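Automatización y puesto de trabajo. Apuntes de la sesión 9
Asignatura: Organización del trabajo. Prof.ª Beathag Moncrieff
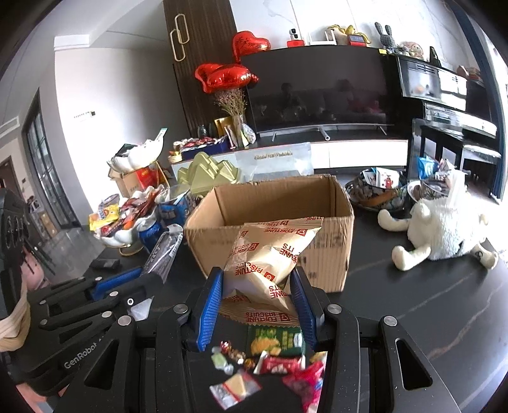
La semana pasada quedó pendiente la pregunta de quién hace el trabajo cuando una empresa dice que lo ha automatizado. El folleto de Floketar habla de «envasado autónomo de surtidos». En la nave de Jundholm el surtido lo siguen preparando personas, pieza a pieza, con una pinza en la mano. Coger un paquete pequeño y brillante y dejarlo en una caja de cartón cuesta poco a cualquiera; con la pinza se tarda más, y ese tiempo de más lo pone la plantilla.

Datos del caso (entrevistas propias, muestra pequeña):
- 16 personas en la línea antes del proyecto y las mismas después.
- 2 categorías nuevas en el organigrama, sin cambio de salario.
- Pausas: aproximadamente 9 minutos menos por turno, según las entrevistadas. La dirección no lo confirma.

Conviene desconfiar de la palabra «liberar». Laing sostiene en su informe interno que la automatización libera al operario de la tarea repetitiva. Repetir el mismo agarre para que una máquina lo aprenda también es repetitivo, y el informe no dice nada de las muñecas ni de los hombros. Tampoco aclara a quién pertenece lo aprendido. En el convenio de Wallell, firmado en febrero, la destreza manual ni se menciona.

Un matiz a favor: varias trabajadoras prefieren este puesto al anterior, sobre todo por el ruido. Hay que recogerlo en el comentario aunque estropee la tesis.

Para el próximo día: leer el informe de Laing (solo el apartado 2) y traer una página sobre qué debería medirse además de la productividad. No se admiten resúmenes del folleto.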